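Print | E-mail

CHAPTER 4
Reading a Race Night: Heats, Gates and Points

A speedway meeting moves fast. Four riders come to the tape, the tape flies up, and in less than a minute the whole thing is over and the tractor is already out grading the dirt. If you are new to the sport it can feel like a blur of noise and flying shale. Stick with it! Once you know how the points are added up, every heat becomes a small puzzle, and the scorecard in your hand turns into the best seat in the stadium.

In Chapter 3 we looked at the bike itself: one gear, no brakes, and a engine that wants to go sideways. Now we turn to the meeting as a contest between two teams.

4.1 How a heat is scored

Each heat has two riders from the home team and two from the visitors, and they race four laps. The winner takes 3 points, second place takes 2, third takes 1, and last place takes nothing. Add those up and you get six points on offer every time the tape goes up.

Suppose Husta are at home to Evunov. If the Husta riders finish first and second, the heat is a 5-1, the biggest win there is when everyone finishes. First and third gives a 4-2. First and last against second and third gives 3-3, a drawn heat, even though one Husta rider won by half a lap. New fans often cheer the winner and miss the real fight, the one for third place. Watch the back of the field, too!
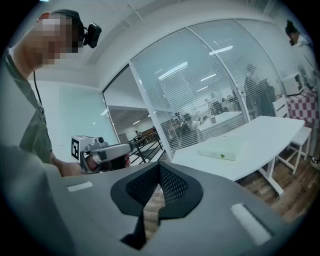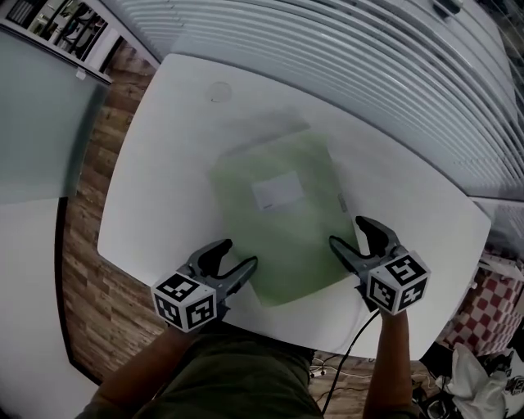
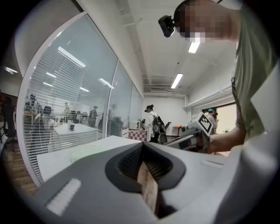
4.2 Gates and the first bend

The four starting positions are called gates, numbered from the inside out. Gate 1 has the shortest way around the first bend. Gate 4 has the longest, but it often has deeper dirt, and deep dirt means grip. A rider who can find that grip will sweep around the outside with the throttle wide open, and it is one of the great sights in sport.

Gates are shared out so that both teams get a fair turn on the inside. As the night goes on the surface changes, and a gate that was useless in Heat 2 may be the one everybody wants by Heat 12. Good riders walk the track before the meeting and keep looking at it all evening.

4.3 Filling in your own scorecard

Use a pencil. Write the gate beside each rider's name before the start, then the finishing order, then the heat score, then the running total. Mark a fall with F and an engine failure with E, and put an X for a rider who has been excluded.

Words to know: gate, heat, tape, exclusion, running total

Try it yourself
Wouters lead Jenico 36-30 after 11 heats. Jenico win the next heat 5-1. Write down the new running total, then list every heat score that would put Jenico level or ahead after one more race.

Print | E-mail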